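Cell 6 goes back on greens

The lettuce cell at Zorkcombe is running again after its May service came early, the machine having voted for that itself. Plistar logged 51 dropped leaves out of 1408 picks, and a salad robot that drops salad is mostly a fan heater.

Our crew from Lockwood swapped the finger plates, zeroed the wrist and taught the two pick points over from scratch. The old ones had drifted toward the rim of the white tray, which does not bruise.

Still to do: tie up the floor cables, and find whoever keeps filing leaf jams under "weather." Tickets to the Plestanetti desk, please, with the cell number this time. 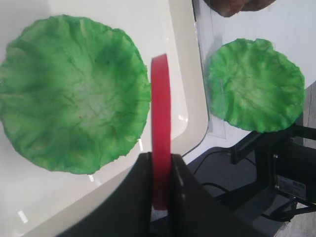 Gripper between the two leaves at Zorkcombe, big one on the left.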